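Ticket 338: wrist camera on the sorting arm goes soft and washed out
Opened by: Dorottya Hegedűs
Status: open, with me
Build: Flemo (shared workshop, back bench)

1. What's going wrong
Morning all! Flemo was picking nicely last week and now it keeps stopping before it gets to the trays. The log just says "no target" and then it sulks for 20 seconds and tries again. Jihad saw the same on his go, so it isn't only me (phew).

2. What the wrist camera gives us
I pulled a still out of the run and had a proper look. The bench top is the worst bit, all cream and peach streaks with hardly any detail left in it. The two clear trays have bright white rims, and I reckon the picker can't make sense of those. My grey jumper sleeve is right up close and a bit blurred too, so ignore that part when you're judging focus.
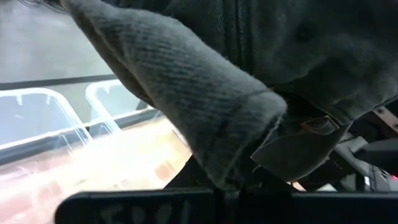 3. Tried so far
- Restarted the camera service. No change.
- Swapped the USB lead for Chiamaka's spare. No change, and I've put the old one back.
- Locked the exposure at 207 instead of leaving it on auto. Better! It found the left tray twice, then lost it again when I turned the big lamp back on.
- Wiped the lens with a glasses cloth. Can't say I noticed anything.

4. Next
I'd like to try it with the lamp pointed at the wall, and maybe a bit of matt tape round the tray rims if Hường doesn't mind (they're her trays). Could somebody with the login put the old settings file back as well? I've only got the one from build 1230 and I don't trust it. I'm in again on Thursday evening.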